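Suchbegriff eingeben Suchen
Lesezeit: 2 Minuten

Ferienwohnung „Ela“ in Flunden – unser Urteil nach 10 Nächten

Gebucht haben wir über das Portal Gurnby, das für Flunden nur wenige Wohnungen anbietet. Die Bestätigung ist am selben Abend gekommen, der Schlüssel lag wie versprochen im Kasten neben der Tür.

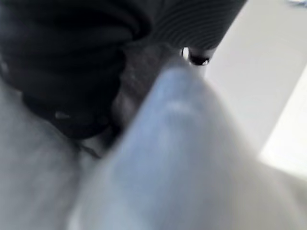
Die Küche ist klein, aber man findet alles, was man für ein richtiges Essen braucht. Weniger gefallen hat mir die Dusche, in welcher das Wasser morgens lange kalt bleibt. Zum Strand von Sandberg geht man eine Viertelstunde, der Weg ist am Ende steil.
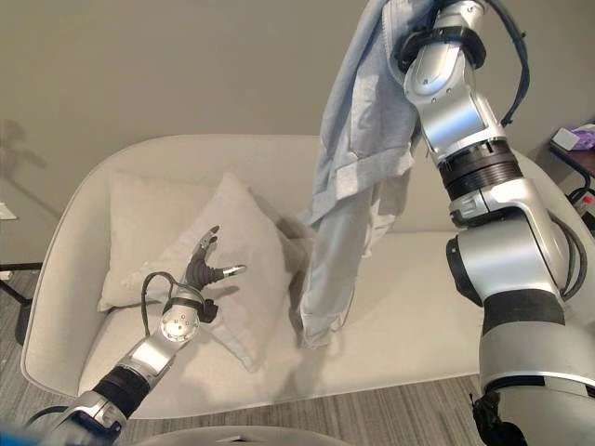

Sofa mit Kissen

Für die Endreinigung wird extra bezahlt, das stand leider erst auf der letzten Seite der Buchung. Die Vermieter haben auf meine Frage höflich geantwortet – den Preis haben sie nicht geändert. 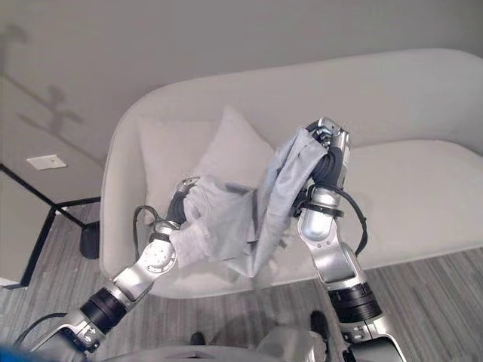
Graues Tuch über dem hellgrauen Zweisitzer

Im Oktober würde ich wieder fahren, dann ist es in Flunden ruhiger. Für zwei Personen empfehle ich die Wohnung, für eine Familie ist sie zu eng. Vier von fünf Punkten.

Kontakt | © Gurnby | Nach oben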